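Clevside household arm: progress report to Brirow, February

Prepared by Intan Kusuma. Checked by Hubert Kälin.

1. Status of the machine

The Dostham unit completed 3,716 logged cycles in the reporting period. Two stoppages were recorded, both from the right wrist joint. Harvey Turcotte stripped the joint, found wear on the drive belt and replaced the belt and tensioner. The wrist has since held its zero position overnight on every check. The spare belt has been used and another is on order from Ross.

The left gripper pads were changed at the planned interval. The old pads had hardened at the tips and slipped on smooth plastic when the trigger was pulled. Grip force was reset after the change and the new value entered in the settings sheet.

2. Reference task: table wiping

The wiping routine is set up against human demonstrations. Spray position, cloth grip and contact with the table top are taken from these and used to set the start values for each arm. Sylvie Gill revised the start values for the right arm after the belt was replaced.
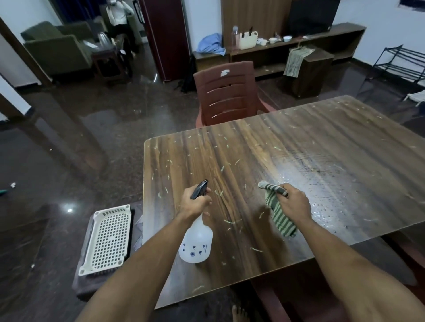 Figure 1. Table wiping by hand: spray bottle in the left hand, bunched striped cloth in the right, debris on the table top.

Small debris remains the weak point of the routine. At the present downward force the cloth rides over shreds lying close to the table edge. Raising the force clears them but brings the wrist near its current limit. Solange Lefèvre is testing a slower stroke at the higher force.

3. Upkeep

Cameras are cleaned and the arms re-zeroed at 08:00 before the first run. Joint bolts are checked for torque every 12 running hours. The cable sleeve at the left elbow shows rubbing and will be rerouted during the next stop.

4. Work for the next period

Fit the second belt on arrival. Finish the stroke tests. Repeat the grip test with full and part-full bottles. No change to the agreed budget is requested.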